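Toy swap draws a crowd and one very green caterpillar

23 Mar 2026

Families brought 192 toys to the spring swap organized by Nermin Keskin and Sinan Karaca, up from 74 last May, when it rained and the cookies ran out before the parents did.

The rules were simple. Bring something clean, take something else, and try not to leave with what you came with. At least 2 children failed on that last point, both of them happily.

Board games went quickly. Puzzles moved more slowly, possibly because word had spread about the 3 with missing corners. Most of the talk, though, was about the plush animals, which Keskin had given their own area after last year's pileup.

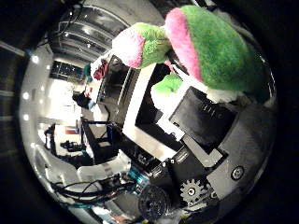 Green fuzz, pink trim and a little white: the plush everyone had an opinion on.

The toy, built in rounded segments like a caterpillar, came with no name and no paperwork. Hamish Geddes, attending with two grandchildren, called it "a bath mat with ambitions." His grandchildren disagreed and asked to take it home. So did several others, and Karaca settled the matter by drawing a name from a soup pot.

Geddes left with a jigsaw puzzle. It is believed to be complete.

Leftover toys can be picked up through the end of the week. Organizers are still looking for the owner of one child's left boot.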